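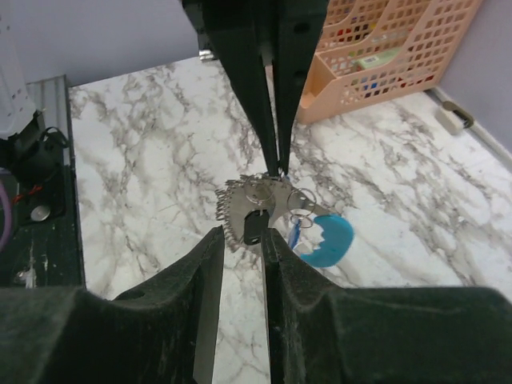 *Flat gray metal piece with a toothed border and small black piece over it, on the marble-pattern top.*

**Bench notes: small metal parts and hand tools**

The Skyrme bench has gone back to single-item work for small hardware. Flat metal pieces with a wiry or toothed edge should be laid face up and handled one at a time. Stacked, the edges catch on each other and the thin rings end up under the wrong part. Rings stay with their piece until the item is logged, then go in the shallow tray from Tretano, bay 3.

The tray order closed in October at 104 units. Delivery was 102. The two missing trays are on back order, and the Ukthorpe store has agreed to lend from its own stock until they arrive. Quote line 2076 on any query about the shortfall.

Hand tools follow the same layout rule as before: one tool per clear patch of tabletop, handles toward the right where practical, nothing resting on the metal edge strips. Spring-handled tools go back closed if they have a catch. If they do not, leave them as they are - an elastic band marks the grips.

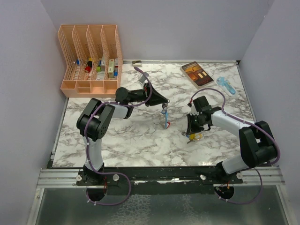

*Marble-pattern tabletop with the yellow-handled tool lying toward the right and the light blue tool held upright near the center.*

The veined pattern makes small gray parts hard to find at a glance. Check the darker patches by hand before wiping down. A plain mat from Clakilex was tried and returned, as it curled at the corners and left a step that rings rolled against. A thinner grade is on request.

Revised label sheets are in the top drawer at Skyrme. Old sheets can be used up on tools but not on trays.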